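Hobby Robotics Board > Learning and Control > Demonstrations

Thread: Hand-held demos vs teleop for folding clothes – my results so far

brotora_bench
Jan 17, 2018

Right, I promised in the grippers thread that I'd write this up once I had something worth arguing over, so here goes. Long post, sorry.

The question I wanted to answer is a narrow one. If you've got a fixed amount of patience for showing a robot how to fold a jumper, are you better off driving the arm by remote (teleop) or holding the gripper in your own hand and doing the job yourself, then training on what the gripper recorded? Everyone on here seems to have a view and I couldn't find anybody who'd put the two next to each other on the same garments.

The arm is the Cutcombe, with the stock wrist and my own fingers on the end. The hand-held tool has the same fingers and the same camera position relative to them, so as far as the network is concerned the lower part of the picture looks the same whether I'm holding it or the arm is. Software is Brotora with the default image encoder and a fairly dull behaviour cloning setup. I haven't tuned it much. I wanted to compare the data, and if I start fiddling with the learner I'll never finish.

I recorded 500 demonstrations with the hand-held tool and then sat down to match them by teleop, which was miserable, and I gave up at 58. So it isn't a fair fight on numbers. To make it fairer I also trained a model on only 58 of the hand-held ones, picked at random.

Each model got 30 attempts at a single fold, bringing one sleeve across the body of the jumper and letting go without dragging it back. The teleop model and the small hand-held model came out so close that I wouldn't like to call it. The big hand-held model beat both of them easily, and most of its failures were the fingers closing on one layer when they should have had both.

So my reading is that per demo there's not much in it, but per evening of my life the hand-held tool wins by miles. Happy to be told I'm wrong!

wobblyservo
Nice work. How are you scoring a fold? I ask because I had a model last June that I was thrilled with until my other half looked at the jumpers and said none of them were folded.

brotora_bench
Ha. I mark it as a pass if the cuff ends up inside the outline of the body and stays there once the fingers have opened. It's generous, I know. It doesn't care about wrinkles and it doesn't care if the sleeve is at a daft angle. I scored them from the overhead video with the model names hidden, so at least I was equally generous to all three.

cudham_pete_bog
I'm going to be the grump. I don't think this shows what you say it shows. The hand-held data has your wrist in it. Your wrist can do things the Cutcombe's wrist can't, and every time you did one of those things you recorded a demo the arm can't follow. You'd need to throw those out before comparing, or count them against the method. Did you?

Also, 58 demos by someone who hates teleop is going to be 58 bad demos. I quite like teleop and mine are smoother than anything I've done by hand.

brotora_bench
Fair on the first one. I run every trajectory through the arm's kinematics afterwards and bin whatever it can't reach or would have to do too fast. The 500 is what was left after that, I should have said so. I didn't keep a proper tally of the ones I binned, which is annoying because now I want it.

On the second, yes, I'm a bad teleoperator. But so is nearly everyone who'll try this at home, and I think a method that needs a good operator ought to be marked down for it.

cudham_pete_bog
Then you've measured the operator and you should put that in the title. "Hand-held demos vs me being fed up."

And the missing tally matters more than you're letting on. If you binned one for every one you kept, your evening-of-my-life figure halves.

sampaio_fan
Can I ask a beginner question in the middle of the scrap? I've got the Sampaio arm, not the Cutcombe, and it has a shorter reach. If I used a hand-held tool with your sort of fingers, would I be able to train on your data? Or is it tied to your arm?

brotora_bench
Not a silly question at all, it's the bit I'm most excited about. The raw recordings are only gripper poses, finger width and video, so there's no arm in them. You'd run your own reach check with the Sampaio's limits and lose more of them than I did, especially the long sweeps across the chest. You would need the fingers to match though, and the camera angle. I moved my camera by a couple of degrees once, by accident, and the next model kept closing short of the cloth.

wobblyservo
I can back that up. Mine's fussy about the camera too. I now have a scribbled line on the mount so I can tell when it's slipped.

What are you using on the finger tips? I've tried bare plastic (hopeless on knitwear), foam (picks up fluff, then hopeless) and bicycle inner tube, which grips nicely but smells.

brotora_bench
Ribbed pads, the soft blue kind. They're the best thing I've changed. With flat tips I had to pinch really hard and the jumper would creep out sideways, and with the ribs I can come straight down, press into the knit a little and close, and the fabric bunches up between them. The pressing is worth copying. When I first started I was hovering just over the cloth and trying to nip it, and that's a rotten thing to teach, as the arm's height error is bigger than the thickness of a sleeve. Pressing down hides a lot of that error.

It does mean you want something with a bit of give underneath. I tried it on a hard worktop and the pads just skidded. 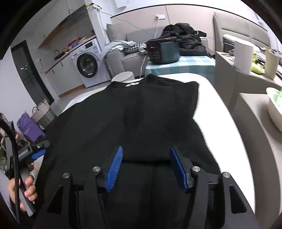 The other thing I've learned is to leave the garment in whatever state it's in between demos. For the first batch I was smoothing everything out neatly each time, and the model trained on that batch fell to bits the moment it met a crease. Now I fold, half unfold, shove it a few inches and go again. It looks lazy but I get much more variety out of it.

Dark knitwear is harder than anything else, by the way. There's so little for the camera to see on a black jumper that the edge of one layer vanishes into the layer under it. I'm pretty sure that's where a good chunk of the single-layer grabs come from.

sampaio_fan
Would a lamp off to one side help? I photograph little models and raking light brings up texture no end.

brotora_bench
Ooh, I haven't tried that. It might. My worry is that it would then only work with the lamp in that spot, but I could move it about between demos. I'll add it to the list.

cudham_pete_bog
I'd sooner you fixed the comparison before adding lamps. What I'd want to see is this. Two people, each doing both methods, same jumpers, same number of recorded attempts INCLUDING the rubbish ones. Then train on whatever survives. That way the reach check is part of the cost of hand-held, and fumbled attempts are part of the cost of teleop.

I'll also say the "per demo there's not much in it" line is doing a lot of work on 30 attempts. With 30 you could miss quite a big difference.

wobblyservo
I agree with Pete about the 30, though I don't think it sinks the main result. The big model won clearly and he could never have got to that many by teleop. That's a real finding even if it's a boring one. More demos, better model, and one of the two methods lets you get more demos.

cudham_pete_bog
HE could never have. I could.

brotora_bench
Is that an offer?

cudham_pete_bog
I walked into that, didn't I. Go on then. I've got a Cutcombe and I can print your fingers if you put the files up. I'll do my teleop set first – before I've touched the hand-held thing – and then the other way round for you, so we aren't both warmed up on the same method. What jumpers?

brotora_bench
Brilliant, thank you! Finger files are going up tonight, with the camera bracket. For jumpers I'd say 2 each, one dark and one light, plain, no zips, adult size. Doesn't have to be the same make. Keep everything you record, even the ones where you drop it, and write down when you start and stop so we can work out the time properly.

One thing we should settle before you begin is whether pauses count. When I'm using the hand tool I stop a lot to untwist the cable from my wrist and I've been leaving that out.

cudham_pete_bog
Pauses count. Cable faff is part of the method.

brotora_bench
Fine, pauses count. I'll redo my times from the raw files, I've still got those.

sampaio_fan
Could I do a smaller set on the Sampaio with whatever's left after the reach check? I'd need somebody to tell me how to run it, I've only had Brotora installed for a fortnight.

brotora_bench
Yes please. The script takes a limits file, and the Sampaio one ships in the same folder as the Cutcombe one, so you only change the name on the command line. It prints how many it kept and how many it dropped. Post both numbers here, and if it drops nearly everything, shout, as that normally means the units are wrong. I've done that one myself with millimetres and metres.

wobblyservo
Subscribed. If Pete wins at teleop I'm going to want to know which controller he's using.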